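HOUSEHOLD STORAGE AND SORTING
Unit 7 handout: The Bin, and What Goes Wrong in It
Pustville Evening Program, January session

Please read before class. Last term I was told that a unit on bins could not fill an hour. It filled two, and we ran out of coffee.

1. What a bin is for

A bin holds things on their way somewhere else. A drawer holds things that have arrived. Most of the trouble in the average garage comes from mixing these up, so that a bin meant for a weekend is still there 3 years later, with a second bin parked behind it to take the overflow.

Write down, before class, one bin at home that has turned into a drawer. You will not be asked to read it aloud unless you look smug.

2. Walls and floor

Sloping walls let your hand in and make the bin look bigger than it is. The floor is always smaller than the mouth, and the floor is what you have to work with if you want to see everything at once. Measure there. The Rahimi tables in your packet list mouth sizes only, which is how people end up buying bins by the wrong number.

Metal scuffs. Painted or plain, it will pick up scratches and shiny patches wherever hard things rub against it, and no amount of polishing on a Saturday mood will bring it back. Leave it alone. A worn bin is a bin people use.
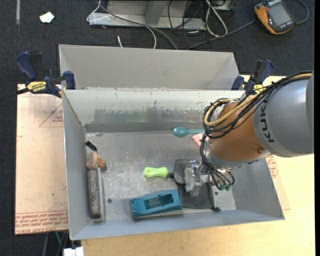

Small holes in the floor are another matter. A hole will let water out, and it will also let out any screw narrower than itself. If you keep hardware in a bin like that, put it in a lidded tub first -- or accept that you now keep hardware under the bench.

3. Mixed contents

Flat things go down first and get forgotten first. A dark panel on a gray floor can sit there for a whole season while its owner shops for a new one. Stand flat pieces on edge against a wall where you can, or keep them in a bin of their own.

Bright handles are easy to find, so they get picked up, used, and dropped back on top of everything else. Dull parts sink. At the Ulance workshop we emptied one shared bin and found 50 pieces, most of them gray and all of them "lost."

4. For next time

Empty one bin completely. Sort what was in it into keep, move and explain. Bring the third pile. The Cillancombe reading is optional, and reads like it.

Room 1637, usual hour. The elevator is slow; the stairs are worse.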